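Wrinkle (textiles)

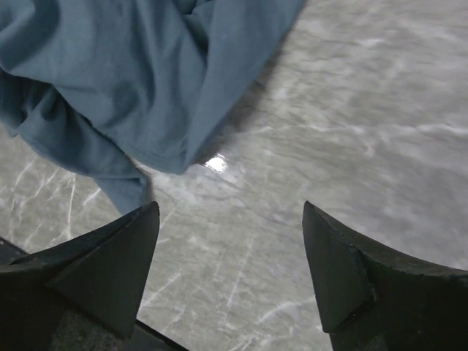
Vol. 2, p. 73

A wrinkle, also called a crease when someone meant to put it there, is a fold or ridge in cloth that stays after the force that made it has gone away. Wrinkles appear in nearly all woven and knitted fabrics and have been complained about for as long as there have been guests. The study of wrinkles belongs partly to textile chemistry and partly to the history of housework, two fields that do not often eat lunch together.

Contents
Causes
Wrinkles and creases
Removal
Wrinkle-resistant finishes
Social meaning
The Cuypers dispute
See also

Causes

Cloth wrinkles when its fibers are bent and then held in the bent position long enough to settle there. In cotton, linen and other plant fibers, the long molecules of cellulose are joined to one another by weak hydrogen bonds. Bending the fiber strains some of these bonds, which break and form again in the new shape. The fiber has, in effect, changed its mind about what straight means.

Water speeds the process up a good deal. It works its way between the molecules and loosens the bonds, so that damp cotton takes whatever shape it is left in and keeps it on drying. Heat does something similar. A shirt forgotten in a warm dryer therefore enjoys both conditions at once, and will come out the next morning looking like a map of Norway.

Wool behaves better. Its fibers are naturally crimped and springy, and a wool jacket hung up overnight will often recover by itself. Polyester barely absorbs water and resists wrinkling at ordinary temperatures, a quality its admirers mention often and its wearers pay for in August. Linen is the worst offender among common fabrics. Its fibers are stiff and have little stretch, and they would sooner stay bent than return. Linen sellers describe this as character.

Construction matters as well as fiber. Knits, such as the jersey used in T-shirts, have loops that can shift and absorb some of the bending, while a tight plain weave gives the yarns nowhere to go. Thick yarns generally do better than thin ones. Loosely twisted yarns do better than might be expected, up to the point where they fall apart.

Wrinkles and creases

Most writers separate the wrinkle, which is accidental, from the crease, which is deliberate. The two are physically the same thing. A trouser crease is a wrinkle that has been to a good school.

Elin Hopkin, in her handbook Flat Things, proposed a third group, the "storage line," for the sharp folds left by shelves, suitcases and shirt packaging. Hopkin argued that storage lines were put there on purpose by someone other than the wearer and so belonged in neither of the older groups. The term is used in museum work, where a storage line in an old tablecloth may be treated as evidence and left alone, to the relief of junior staff.

Removal

The oldest methods rely on weight. Linen was smoothed with stones and glass balls, and later wound on rollers and pressed under a heavy box, a machine known as the box mangle. Large houses kept one in a room of its own. It was slow and tiring to work, and its owners spoke of it with the warmth people reserve for equipment operated by somebody else.

Flatirons heated on a stove were used in pairs, one working while the other warmed. The electric iron did away with the stove, and the steam iron did away with the habit of flicking water at the cloth from a bowl, although the habit survives in some families as a point of principle.

Steaming without pressure lets the fibers relax under the weight of the garment alone. It suits velvet and other pile fabrics, which an iron would crush. The popular method of hanging a shirt in the bathroom during a hot shower works on the same idea, only less so.

Wrinkle-resistant finishes

Chemical finishes for cotton replace some of the weak bonds between cellulose molecules with stronger ones that water cannot undo. The bent fiber then tends to spring back. Early finishes gave off formaldehyde, weakened the cloth and smelled faintly of fish, and shirts treated with them were sold as a convenience. Later versions use far less formaldehyde or none, and the smell has been largely dealt with.

Small makers have come at the problem from other directions. Umero sold a travel shirt with a printed pattern of wrinkles, so that real ones would not stand out. Ululance offered a line of pre-crumpled linen at a higher price than its smooth linen, and the crumpled line outlasted the smooth one.

Social meaning

A smooth garment has long suggested that its wearer has time, or has servants, or fears his mother. Household manuals of the early twentieth century gave long instructions for ironing bedsheets, dish towels and, in one case studied by Rajeshwari Raju, shoelaces. Raju compared 200 such manuals and found that only 20 gave any reason for ironing a dish towel. The commonest reason offered was that one's neighbors did so.

Standards have since loosened. The wrinkled linen suit is accepted as summer dress, and the wrinkled T-shirt is accepted nearly everywhere. The wrinkled dress shirt remains a problem, and is usually solved by a sweater.

The Cuypers dispute

Ans Cuypers proposed that wrinkles be graded by sound, on the theory that stiffer cloth rustles at a higher pitch when crushed. Ieuan Meredith replied that he had tried this at home and could hear only the refrigerator. The exchange ran to several letters, grew personal on the subject of refrigerators, and was closed by the editor one November without a finding. Grading is still done by eye, with the cloth hung under a slanting light beside a set of molded reference panels.

See also
Box mangle
Ironing board
Permanent press
Pleat
Seersucker

Entry by Ieuan Cadwaladr. Last revised Oct 4, 2021.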